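Product Review: Ustelis Paired Hand-Held Grippers for Small-Item Handling
Reviewed by Lucinda Nguyen-Tran for the Saltau Workplace Review
April 16, 2026

Ustelis supplies hand-held grippers to firms that want to automate light handling work. An employee works the jaws by hand, and the recordings are later used to train a sorting or packing arm. Van Dusen, a jewelry repacking business that assigns part of its work to people at home, placed the tool with 20 employees. This review considers how the grippers perform and what they mean for the staff who hold them.

Jewelry is a demanding test. The pieces are light, they catch on fabric, and many have no flat side to grip. Much of the work involves open containers with padding inside, such as a round metal tin with a thin beaded bracelet lying on white foam. The ridged blue pads open wide enough to pass on either side of a tin of this size.

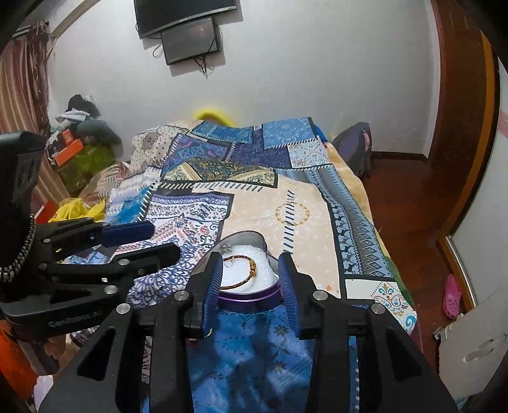
Handling and Comfort

Employees reported that larger containers were easy to learn and that chains and cords were slow. Van Dusen schedules sessions of 30 minutes, followed by a change of task. The reviewer considers this limit sensible and would not extend it. Wrist fatigue was the most common complaint -- particularly among staff who had packed by hand for many years and were used to feeling the item.

Rings remain the weak point. On a patterned cloth they are hard to pick out, and the jaws must be brought in at a low angle. A plain work mat should be included in the kit.

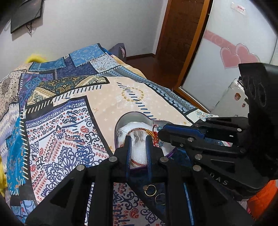 Small goods at a home workstation: two rings, and a steel tray with bubble wrap and a tasseled cord.

Effect on Staff

Simão Marinho, operations lead at Van Dusen, states that no position has been removed under the program, known internally as Clumovlow. Job descriptions have changed, however. Recording is now counted as paid work, and packing quotas were lowered to match. Employees asked for written terms on who may view recordings made in their homes. Those terms are due in July -- later than they should be.

Assessment

The grippers are solidly made and suited to boxes, tins and trays. They are less convincing with fine cord and rings. Employers should settle pay, rest periods and privacy before the first kit is issued.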